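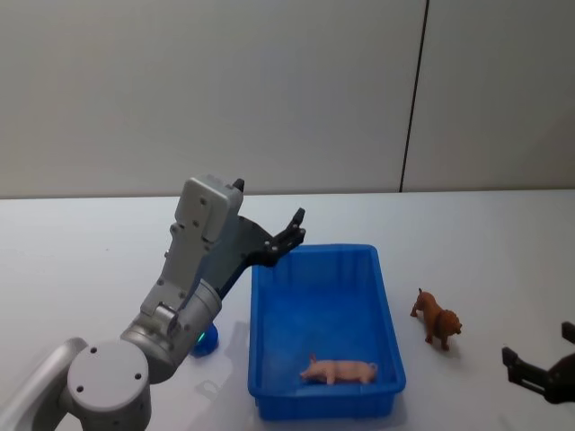

Bench sorting (at Marcombe)

Bench sorting is what we call the job of getting mixed small parts off a table and into the right tray. I did it by hand for 9 years at Marcombe before the two-arm stations came in, so I'm writing this entry for the Itine staff wiki with a few opinions baked in, sorry!

How it works now

A station has a left arm and a right arm, each with a two-finger gripper. A person sets out the tray, loads the job and keeps an eye on things. The plan lives in a program called Onton (we all just say "the list"), and new setups get tried on plastic toy animals before any customer goods go near them.

What changed for us

The job titles, mostly. Sorters became station tenders in February, and the training binder runs to 517 pages, which I have read maybe half of. My wrists feel a lot better. My eyes feel worse, because watching is tiring in a way that grabbing things never was. Thaís Vasconcelos on the late shift got tenders moved between stations every two hours, and that helped more than the new chairs did.

Pay went up one grade. Talking went down, though — six of us used to share a long bench and now we're spread out along the wall. Edivaldo Pimentel still holds that a good sorter beats the arms on soft or tangled stuff, and I'm with him on that one.

Open questions

Who signs off on a bad tray, the tender or the person who wrote the list? Consuelo Olmedo has been asking since the spring. For now we write the station number on form 234 and leave it in her box.

See also: Hand packing, Furtado line, Shift rotation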